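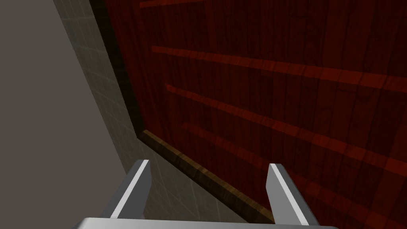

Trurnside Two-Finger Gripper, Workshop Kit

A parallel gripper for people who build arms in garages, spare bedrooms and the corner of a shared shop where the good bench used to be. Bolts to the Sadarau wrist plate and to most printed copies of it. The simulation model comes with the kit, so you can run into cabinets all weekend without buying a new one.

What's in the bag
Gripper base with servo fitted
2 blade fingers with squared, angled tips
7 screws (you need 4; the rest are for the floor)
Cable, 500 mm
Sim model with wrist camera view, plus the red wood panel test room

Working in the sim first
Load the test room, open the fingers all the way and bring the arm up to the panel at a slant. The dark red wood with its lighter bands is a fair test for a vision script, and the pale grey tile beside it has grout lines faint enough to humble most edge detectors. Ours picked the tan lower edge every time and was very proud of itself — we wanted the bands.

Fitting
Takes 20 minutes if your wrist plate is flat. If you printed it on Sunday night in a hurry, allow longer. Center the servo before the fingers go on. Don't use thread lock on the finger screws; you will be taking them off again.

Works with
Sadarau wrist plate, all versions
Nurkell controller board, firmware 4 and up
Chávez desktop arm, with the adapter ring (sold separately, sorry)

Spares
Fingers are sold in pairs. Left and right are mirror images, and two lefts will not close on anything useful.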